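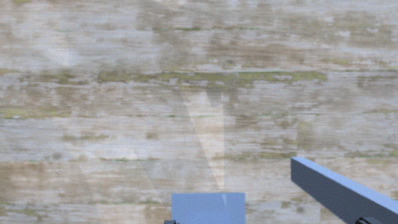

Pasosdale airport bus to move stops, change fares in April

The express bus between Pasosdale Regional Airport and the downtown rail station will use a new stop outside the arrivals hall starting in April, the airport said in a service notice. The current stop, on the upper roadway next to departures, closes the same day.

Buses will run every 20 minutes from 5 a.m. until the last scheduled arrival has cleared baggage claim. The present timetable has a bus every half hour and ends at 11 p.m. regardless of late flights. Scheduled running time to the rail station stays at 35 minutes outside peak hours.

The one-way adult fare will be $7 when bought online or from a machine in the arrivals hall. Drivers will continue to accept cards but will no longer take cash. Children under five travel free with a paying adult. Return tickets remain valid for one month from the date of the outbound trip, and unused halves of tickets bought under the old fare will be honored until they expire.

The route is operated by Gunby Coaches under contract to the airport. The contract was renewed over the winter and includes a requirement to hold the last bus when an inbound flight is delayed, provided the aircraft has left its origin. Passengers on flights that arrive after the last bus has been released will have to use a taxi or a prebooked car.

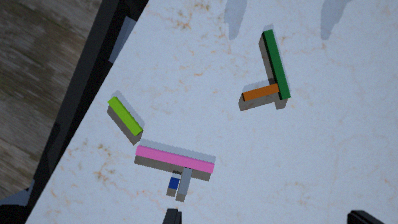
Taxi fares from the airport to the downtown zone are metered and are not affected by the notice. The taxi line moves one lane over, to the curb now used by hotel shuttles. Hotel shuttles will load from the short-term parking lot, level one, reached by the covered walkway at the north end of the terminal.

The change to the stops follows a shift in the flight schedule. Ibarra Air, a low-cost carrier that began flying to Pasosdale last summer, is adding a late evening arrival from Sostlow. The flight is due in at 11:25 p.m. daily except Sunday and is operated with a 191-seat aircraft. Under the existing timetable, passengers on that flight would land after the final bus.

The morning return to Sostlow departs at 6:10 a.m. Check-in for the flight closes 45 minutes before departure. The first bus from the rail station leaves at 4:15 a.m. and is scheduled to reach the terminal at 4:50 a.m. A second early departure follows at 4:35 a.m., after which buses leave the station at the regular interval.

Ibarra Air fares on the route do not include a checked bag. The basic fare covers one item that fits under the seat. A larger cabin bag can be added at booking or later through the airline's website, and the charge is higher at the airport desk. Fares sold through comparison sites and travel agencies generally show the basic price first, so travelers comparing the flight with the daytime services on other airlines should check what each price includes before paying.

Bus tickets can be added to an Ibarra Air booking at the same price as on the operator's site. A ticket bought this way is valid on any bus on the day of the flight and on the following day if the flight is delayed past midnight. It is refunded automatically if the airline cancels the flight. Tickets bought directly from Gunby Coaches can be changed without charge up to one hour before departure.

Two suitcases per passenger are carried in the hold of the bus. Bicycles are accepted if boxed and if space is available. Wheelchair spaces should be reserved by the previous evening by phone or on the operator's site, though drivers will board passengers without a reservation when a space is free.

During the first week, signs in the terminal will direct passengers to both the old and new locations, but no bus will call at the upper roadway. Passengers being dropped off for departures will get off at the arrivals level and take the elevators or escalators up one floor to check-in.

The downtown stop, on the east side of the rail station, does not change.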